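Markby Rocketry and Spaceflight Society
Minutes of the ordinary meeting held on Monday, January 22, 2024

In the chair: Vilja Kinnunen
Minutes: Eetu Turunen
Apologies were received from two members.

1. Minutes of the last meeting
Agreed as correct, with one change. Under item 4, "second stage" should read "upper stage adaptor".

2. Matters arising
The replacement igniter box has been delivered and tested on the bench. The old one is to be stripped for parts.
The letter to the landowner at Plilden about gate access has been sent. No reply yet. Vilja to ring before the next meeting.

3. Byun flight review
Eetu went through the altimeter data from the last flight of Byun. The motor burn was normal. The drogue came out late, well past the top of the climb, and the shock cord took a heavy load. There is a split in the body tube just below the coupler.
It was suggested that the vent holes are too small for the size of the bay. Eetu thought the delay setting was the more likely cause. Agreed to check both. Byun is not to fly again until the tube has been replaced and the charge has been ground tested 3 times without a fault.

4. Nornix
The fin can is finished and the nose cone is being sanded. Predicted weight is now over the design figure, mostly from the extra epoxy at the fin roots. The simulation has to be run again with the true weight before a motor is ordered.
Members discussed whether to carry a second altimeter. The meeting was in favour, on a separate battery and switch. First flight remains planned for September at Plilden. 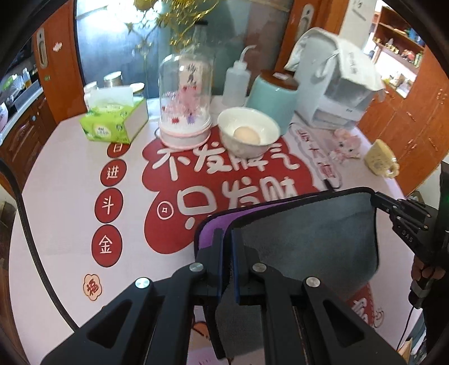
5. Launch site rules
The wind limit was discussed at length. The present wording does not say whether it means steady wind or gusts. Agreed that it should mean gusts, measured at the pad by the range officer. Vilja to redraft the paragraph and send it round.
Spectators are to stay behind the second rope during arming as well as during the count. This was already the practice but had not been written down.

6. Talks programme
Eetu offered a talk on reusable boosters and how landing legs are loaded at touchdown. Accepted for the next meeting. He will need the projector and the long extension lead.
A talk on small satellite orbits has been put back, date to be fixed.

7. Any other business
The group's copy of the motor handling guide is missing. Whoever has it is asked to bring it back.
Subscriptions stay at 27 pounds.

The meeting closed after item 7.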